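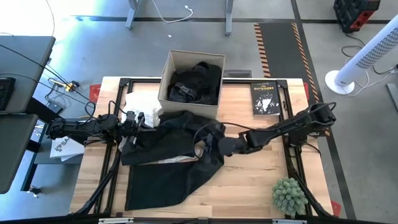
Match ball rebound and pressure loss, second round

June 2021, Thursday

Picked up where we stopped in May. The Brerlow balls came back from the Ridgeway under-16s on Monday, still muddy, in the same net bag they went out in. Washed them in the sink with plain water and left them on the rack overnight with the valves up. Josefina marked each one near the valve in paint pen because the old numbers had worn off in training. I have kept the old numbers in this book and written the new letters beside them, so ball 3 is now C and so on.

Purpose, for anyone reading who wasn't here for the first round: Ridgeway complained that the Brerlow balls feel dead after a few weeks on the artificial pitch and that the keepers are getting odd bounces. The Ferasine balls they used last season apparently didn't do this. We want to know if it is the bladder, the cover, or just that they are being pumped up badly.

Weights

Brerlow C is light. 408 grams on the bench scale, then the same again after I took it off, zeroed the scale and put it back. All the other Brerlows are inside the range we wrote on the sheet in May. C also has a scuffed panel opposite the valve where the outer skin has gone thin, and you can feel the weave with a thumbnail. Not sure a worn patch that size explains the missing weight. It was not weighed before it went out, which is my fault.

Ferasine balls all fine.

Pressure

Pumped everything to the same mark on the gauge at nine in the morning and read it again at the end of the day. The Ferasines barely moved. Brerlow A and D were fine too. B and C had both dropped enough to notice by hand. Put B under water and got a thin string of bubbles from the valve, nothing from the seams. A drop of valve oil slowed it down but did not stop it. C gave no bubbles at all, so either it is leaking too slowly to see or I misread the morning number. Will do C again with the other gauge.

Ulises thinks the valves are being damaged by dry needles. He asked at Ridgeway and they keep one needle in the pump and never wet it. Plausible. I would still like to cut one of the bad valves out and look at it before we say so in writing.

Rebound

Drop height 2 meters, onto the concrete first and then onto the turf sample. Same side of the ball up each time, valve to the wall. Filmed against the board and read off the top of the bounce.

On concrete there is no difference worth writing down between the two makes when they are at the same pressure. B was re-pumped right before its drops and came up level with A. So the "dead" feel is mostly air, at least on this surface.

On turf it is messier. The sample piece has a ridge where it was rolled, and two of the drops on that side kicked sideways and had to be thrown out. I weighted the ridge down with the spare plates and it is flatter now – give it until next week. Do not use the turf numbers from today for anything.

Kicker rig

Ran Brerlow D for 500 strikes at the usual setting. The foot plate bolt worked loose partway through, caught it by the noise, tightened it and carried on. D lost a little shape, measured across the seams both ways, but less than I expected. Cover still good. I want to take it to roughly 1,000 before comparing it with the Ferasine, which was the plan anyway, but the guard on the return chute needs a new hinge first. The ball came out over the top of it twice and hit the cabinet.

Grarkgate have asked if we would test their training balls on the same rig. Told them not until this one is finished. Josefina has their email.

To do

Repeat pressure on C with the other gauge, overnight as well as daytime.
Cut the valve out of B once Ridgeway agree to lose the ball.
Hinge for chute guard. Locking nut for foot plate bolt.
Flatten turf, then all the turf drops again from the start.
Ask Ridgeway for a ball that has been used in matches only and never in training, if they have one.
Order needles. We are down to the bent one.

Added later: Ulises rang the Ridgeway coach. The balls are kept in a metal shed next to the pitch and get pumped in there on warm afternoons, then go out for evening sessions when it has cooled off. That would take some of the pressure off by itself. Need a cold reading and a warm reading on the same ball before the next round.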